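Onia Plain Wooden Blocks

Sold by Kadoline

Plain blocks in pale, unfinished wood, for stacking, marking out and general bench use. They come without paint, varnish or printed letters. The grain shows on the faces and varies from block to block, as does the colour, which runs from creamy white to light beige.

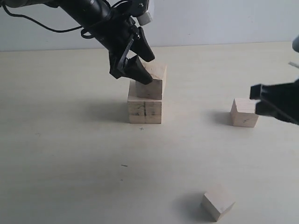 Reading time: 2 minutes

Using the blocks

The faces are smooth and take an ordinary pencil well. Draw a centre line down one face if you want to line up a stack by eye, and put a small cross on the table to mark where the bottom block should stand. Pencil comes off with a soft rubber. Felt pen soaks into bare wood and will stay there.

Blocks can be set square on top of each other or turned and offset. Sizes differ a little within a set, so put the larger one at the bottom if you are building upwards.
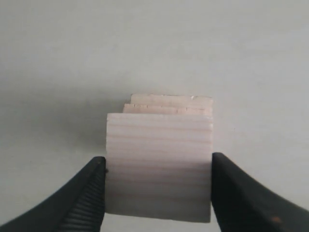

Small nicks along the edges are normal in bare wood and we do not treat them as a fault. A light rub with fine sandpaper will take off any rough spots. Split blocks will be replaced if you tell us when the parcel arrives.

Care

Wipe with a barely damp cloth and leave to dry flat. Do not soak. Keep away from radiators.

Ordering

Sold in sets of three. Spare blocks can be bought singly. Orders from the Dhanial shop are usually ready to collect after 3 working days. For school orders, write to Jade Whiteley at the Kadoline office. The next delivery of Onia sets is due in March.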